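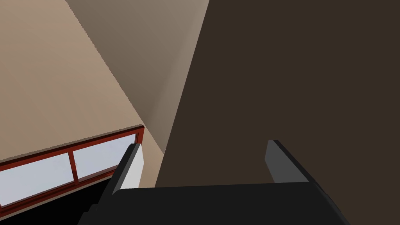
The coach for the Declercq biscuit works left at 8 on a Friday morning, which is no hour to be thinking about shortbread. By the second roundabout most of us were thinking about it quite hard.

Declercq opens its doors once a year, in March, and you have to write in for a place. I wrote in November. The reply came on headed paper and asked for my shoe size, and I spent the winter wondering why. The answer is white rubber clogs. They had me down as an 11 and gave me something I could have rowed home in.

Our guide was Ward Van Dijk, who started on the packing tables as a school leaver and now looks after the ovens. He has a soft voice and the ovens do not, so I can report with confidence on perhaps half of what he told us. The long one is 96 metres from end to end. It is called Larine. The short one has no name and, going by Ward's tone, hasn't earned one.

You walk beside Larine at about the pace of the biscuits inside her, and there are little windows so you can see how yours are getting on. They go in looking like wet sand. Six minutes later they come out the colour of a good envelope. A woman in our group asked if she might have one from the belt and was told no, they had to cool first. She asked again at the cooling racks and was told no, they had to be counted. She has my vote for anything she cares to stand for.

After the ovens came the tin room, and I'd have paid for the trip on that alone. Every Christmas tin the firm has sold is up there on shelves, including a run of windmills so gloomy that they can't have sold many. My grandmother kept buttons in one of those. I had always taken it for a tin of buttons.

Lunch was in the canteen: pea soup, bread, and a plate of Henex, the caramel wafer, which is the one everybody buys and the staff are plainly sick of. Ward prefers the Skuvham, a hard rye thing with aniseed. I tried two. The first was to be polite and the second was to check -- I still couldn't say.

The shop sells broken biscuits by the bag, and this is where the morning's good manners came to an end. I got a kilo of mixed and somebody's elbow. Clogs are handed back at the door, and the coach goes at two sharp, so use the toilets before the shop and not after. Bring a bag with a zip.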